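August 14, 2020
By Priya Park
4 min read

Brarnance is getting a map editor, and it's the same one the developers use

Players of Brarnance, the turn-based smuggling game from two-person studio Dramidero, will be able to build and share their own river maps starting with the next update. The editor goes out to everyone who owns the game, at no extra cost, and it opens straight from the main menu.

I've had the test build since Monday and I've slept less than I should have. You drag out a river, drop in towns and toll posts, press Play and you're on the water (it really is that quick!). When a patrol boat gets stuck behind an island, you pause, nudge the island over and carry on from the same turn. There's no export step and no waiting for a level to load again.

Thaddeus Tran, who writes the code, built the first version in the game's early days because he was tired of typing out maps as text files. It was ugly and it crashed if you placed two bridges on the same square, but he and designer Paloma Blackwood made all 38 maps in the finished game with it. Players have been asking for it ever since someone spotted its toolbar in a launch stream.

"We kept saying it wasn't fit to be seen," Tran told me. "Then Paloma started sending me maps at midnight that were more fun than the ones we'd shipped, and I thought, well, other people should get to do this."

Cleaning it up was a bigger job than either of them expected. The old tool had no undo. Adding one meant going back through every button and brush so that each action could be reversed, including the odd ones, like changing which way a river flows once there are boats on it. The new version remembers the last 2000 actions, and I did my best to run out of them and couldn't.

My favorite part is the rule panel. Each town can carry up to three rules, put together from plain phrases in drop-down lists: when a boat arrives at night, raise the toll; when grain is scarce, send a messenger upstream. You don't have to write any code. Small as that sounds, the rules set each other off across a map, and by my second evening I had a chain of villages that panicked one after another whenever I tried to sell salt. I hadn't planned it, and I'm keeping it in.

Blackwood says the panel went through a lot of paper before it went anywhere near a screen. She and Tran cut up index cards with a phrase on each one and handed them to friends to see which sentences people tried to make. Several phrases were reworded after that, and "unless" was added when almost everyone reached for it and found it missing.

Sharing works through short codes. Finish a map, get a code, paste it wherever you like, and whoever types it in will have the map a moment later. A browser inside the game sorts shared maps by size, difficulty and newest first. There are no star ratings for now, which Blackwood wanted from the beginning. She'd like the strange little maps to have a chance of being played.

A closed test group has already made 605 maps. Among the ones I tried, Waltraud Pfeiffer's Halvorsen is the standout - a long, cold delta where every channel freezes in turn and you have to read the ice before you commit your cargo. Yee-man Lam went the other way with Lindeo, a tiny map with two towns and one very greedy bridge keeper. It takes ten minutes, and I've lost it every single time. Both will be featured in the browser when the update arrives.

A few things are still missing. You can't edit a map together with a friend, custom art isn't supported, and very large maps slow down when every town has a full set of rules. Tran is working on the slowdown first and hopes to have it fixed before release. Shared editing is something he'd love to try later, though he wouldn't promise it.

The update is planned for the end of August on Windows and Mac, with Linux to follow. Existing saves will carry over, and the original campaign maps can be opened in the editor too, so you can finally see how the last one works and pull it to pieces.

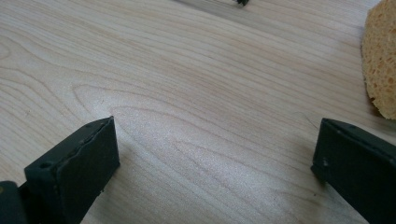 Wood grain on a pale tabletop.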